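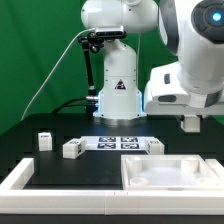 Nizar Moussa reckons I should stop moaning and just buy a bread machine like a normal person.

Nizar, I had a bread machine. It lived on top of the fridge for six years and made bricks.

Anyway, sourdough update for the four of you who asked. Starter is back from the dead! Fed it rye twice a day for a week and it's now climbing out of the jar by teatime and smelling of apples instead of nail varnish.

Flour is where I've gone a bit daft. Ordered the stoneground from Numurton (there's a mill shop, go if you're ever near it, they do a decent scone) and it drinks water like you wouldn't believe. Had to go up from 640g of flour with my usual splash to something closer to porridge before it would stretch at all.

Yara Daher asked for the actual amounts so: 640g flour, a good handful of that wholemeal, 162g starter, salt, and water till it feels like a soft earlobe. Sorry, I don't weigh the water any more, I know, I know.

Overnight in the fridge, bottom shelf, shower cap over the bowl. In the oven by seven and the kitchen's lovely and warm for once. December in this house is no joke.

First loaf went a bit flat at one side where I'd slashed it too deep. Ate it anyway with far too much butter. Second one had a proper ear on it and I rang my mum.

Oh and the Nudau tin everyone raves about? Sticks. I've greased it, floured it, lined it, said nice things to it. Back to the old casserole pot with the wobbly lid.

Munther Karaki, yes, you can freeze it sliced. Toast it straight from frozen, don't let it thaw or it goes leathery.

Trying one with walnuts tomorrow if I can find where I hid the walnuts.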